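The Table in the Second Room

When I moved to Dralton I had two suitcases, one pan, and no table. I ate my dinners standing at the kitchen counter, or sitting on the bed with the plate on my knees, and I told myself this was temporary. It lasted from the end of winter until October. I want to write about the table I finally have, and about tables in general, a subject I have thought about more than a normal person should.

In my parents' apartment there was one table for everything. We ate on it, my mother cut fabric on it, my father opened the mail on it, and my brother and I did our homework there between lunch and dinner. It had an oilcloth with lemons, and under the oilcloth the wood had many marks from before I was born. If you wanted to use the table you had to negotiate. My mother could say "I need the table until five" and this was respected like a law. I remember being angry about it many times. I wanted a desk of my own, with a drawer that locks, as I had seen in American films.

Later I got the desk. It was in a student room and it was very small, and I used it mostly for putting clothes on. I studied in the shared kitchen with other people talking around me. I think I had been trained since childhood to concentrate only when somebody was peeling potatoes nearby.
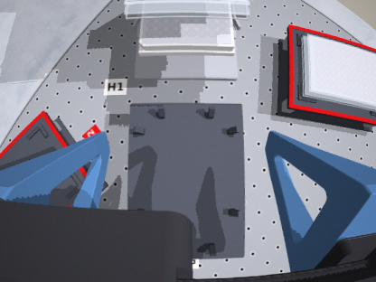
My first months in Dralton were quiet in a way I did not expect. I work from home, translating instruction manuals and contracts, and the apartment has two rooms. I slept in one, and the second I did not use. I put the suitcases there and closed the door. I worked on the bed with the laptop and a cushion, and after some weeks my back began to hurt in a place where it had never hurt before, low and on the left. The doctor asked me how I sit. I showed her on the examination bed how I sit, and she did not say anything for a moment, and then she wrote down the name of a physical therapist.

The therapist was more direct. "Buy a table," she said. "Then come back."

It sounds simple to buy a table. I looked for one for five weeks. The new ones in the big stores were either for eating, and too high for my chair, or for computers, with a shelf for a keyboard that hit my knees. I did not know the right words in English either. I searched "strong table" and found tables for tents. I searched "table for family and work" and found an article about divorce. It was Anas Daher, who has the apartment below mine, who explained to me that I should say "solid" and not "strong," and that the best ones are not in stores at all, they are in the houses of people who are moving.

Anas has lived in Dralton for nineteen years and he believes that everything should be bought used, including mattresses, a point on which we do not agree. He came up one evening with his phone and a cup of coffee for himself, and we looked at the ads together sitting on the floor. We found one in a place called Lundgren, 34 miles from us. The ad said only "Table. Heavy. Was my aunt's. You carry." The photograph was very dark. I liked the ad a lot. I have translated so many sentences that are longer than they need to be.

We borrowed a van from Nabil Haddadin, who has the bakery on our street and delivers bread with it until nine in the morning. He gave us the keys on the condition that we bring it back clean and with gas, and he also gave us a bag of rolls from the morning that had not been sold. The van smelled so strongly of bread that I was hungry all the way to Lundgren, although I was eating during the whole drive.

The owner was a man of maybe seventy. He opened the garage and there it was, with garden tools on top of it. It was a kitchen table with turned legs and one long drawer, and the top was made from three wide boards. One of the boards had a burn in the shape of a small iron. I put my hand flat on it and tried to move it, as the therapist had taught me to test, and it did not move. He wanted sixty dollars. I had prepared myself to bargain. Anas had even made me practice in the van, he was playing the seller and he was very rude. But I said yes immediately. Anas looked at me with disappointment.
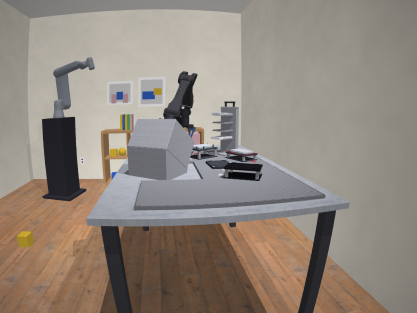
Carrying it up the stairs took longer than driving to Lundgren. We had not measured. I know that everybody says to measure, and I have translated this exact advice, "measure all doorways before delivery," in the manual for a wardrobe. On the second landing the table stopped, and it could not go up or down. We stood there, Anas below and I above, with the table between us, and for a time we only breathed. The neighbor from the first floor came out with her dog to go for a walk and had to go back inside. In the end we took the drawer out, turned the table on its side and passed the legs around the post one after the other. There is a mark on the wall there now, and I have promised to paint it.

It stands in the second room, under the window. I had the idea that it would be my work table, a serious one, with a lamp and a dictionary and nothing else. This idea lived for four days. On the fifth day I was lazy and brought my soup there. Then Anas came to see how the table looked and we had tea on it, and he left his newspaper. Then I repaired a coat, and the button box stayed. Now I look at it and I see my mother's table, only without the lemons.

I have tried to understand why I am so content with this. One part is the back, which is better. I sit straight, my feet are on the floor, and I stand up every hour because the therapist has frightened me. But there is another part. When I worked on the bed, the day had no edges. I woke up where I worked and I finished where I would sleep. Now I have to clear something away before I can start something else. I move the cup and the bread board, wipe the crumbs, and put the laptop down, and this takes two minutes, and at the end of it I am ready to work. In the evening I do the same in the other direction. My mother did this many times a day and I thought she was only cleaning.

I told her this on the phone. She laughed and asked if I have a cloth for it, and I said no, and eleven days later a package came. It was oilcloth. Cherries this time, as they do not make the lemons anymore.

Some small practical things I have learned, for anyone who is also looking.

Sit at the table before you pay for it, and bring your own chair if you can. I did not bring mine and I was lucky, but a friend from my language class had to cut the legs of hers.

Open the drawer and look at the corners inside. If they are loose, the rest was probably treated in the same way. Mine had a few recipe cards still in the drawer, one for pickled beets with the word "NO" written across it. I have kept them there.

If the top is stained, try soap and warm water first, and wait a day before you decide anything. I was ready to sand the whole surface, I had already bought the paper, and after two washings I did not want to touch it. The burn from the iron remains. I put my cup there usually.

Also, please measure the stairs.
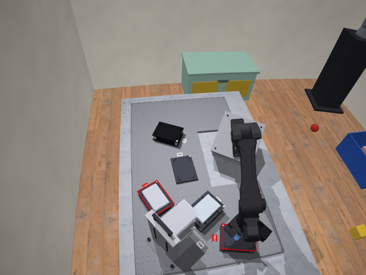 A gray table on a wood-plank floor.

Last week I had the first real dinner on it. There were five of us and I own three chairs, so Nabil brought two folding ones from the bakery, and a tray of spinach pastries that was too big for my oven. I had a contract to finish for the next morning and I had not told them. At ten they were still talking, about rents, and about a goalkeeper I do not know. I took the laptop from the shelf and asked if somebody minded. They did not, they just moved the plates a little toward the window and went on.

I finished the contract before they left. It was one of the better ones I have done this year, I believe, although Anas was reading it over my shoulder and had opinions about the commas.

I still need to paint the wall on the second landing. If someone knows what the color is called, a kind of yellow that has given up, write to me.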